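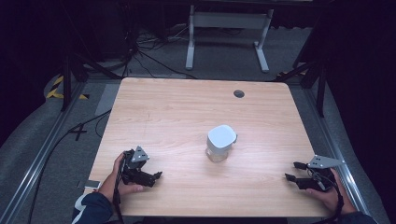 June 2, 2026 – Budadar bench, lid task

Back on the two-hand lid task with the hand-held grippers. Left steadies the cup, right goes for the lid tab. Demo set now at 502 episodes, want 609 before the next training run. Old Nernholm set (2,159, all single arm) stays in as pretraining only, don't mix it into the fine-tune again.

Result from last night's checkpoint: grasp on the body good, tab pull poor. Policy closes early, a centimetre or so short of the tab. Same thing whichever seed. My guess is the clear body – depth goes to mush there and the lid edge gets dragged along with it. Abeysekara filter helps a bit on replay but adds lag, left it off.

Changes for todays batch:
– start pose wider, jaws facing each other, cup past them near mid table
– tab to the right every time for the first block, then rotate
– pause 4 frames before closing. Operators hate it. Do it anyway
– cables stay below the wrists, a snagged one wrecked a whole block last week

Time sync between left and right drifted again after the break. Restarted Rirkurby logger, fine since. Check the offset at the begining of each block and write it on the sheet please.

To do: relabel the early-close failures, rerun eval with colour jitter off, book the bay for July.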